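Two-armed spice sorter takes shape at Ovbridge workshop

March 2020

Members of the shared workshop at Ovbridge have spent the winter teaching a pair of robot arms to put jars on a tray, a job most of us manage while looking for our glasses.

The build goes by the name of Gelotance, which was the least silly suggestion on the whiteboard. It began in January as a plan for a machine that would lay out the seasonings for the workshop's monthly curry night. The first version had one arm and could reach half the jars. A second arm was voted through by 9 hands to 2, both objectors being in favour of a longer table.

The pair now live in a white-walled box on the end bench, with purple cables looping over the joints and a rail down either side of the floor. Parts have cost £151 so far, the bulk of it motors. The plastic links were made on the workshop's own printer over a fortnight in which very little else got printed.

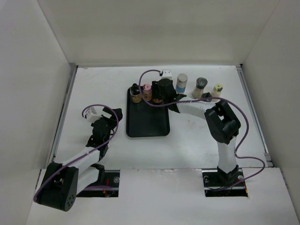
The Gelotance arms in their enclosure, with a black tray and the jars.

Jars are harder than they look, the builders report. Glass is slippery, caps come in every width going, and a grip that suits a squat jar will send a thin bottle across the floor. In the last full trial the arms were given 42 attempts at moving a jar on to the tray without knocking over its neighbour. They managed it on over half, and the group has asked us to print that figure before the next trial changes it.

Control is by Skumia, a small program written by members on the evening course and named after somebody's boat. It handles one arm very well. Asked to run two, it has a habit of sending both to the same jar, where they wait for each other with great courtesy until someone presses stop.

Still on the list are softer pads for the grippers, tidier wiring under the floor and a lid to keep the dust out. Opening the jars has been put off until the summer.

The group hopes to show the machine at the Paisan makers' fair later in the year. Curry night will carry on as usual in the meantime, with the spices passed along the table by hand.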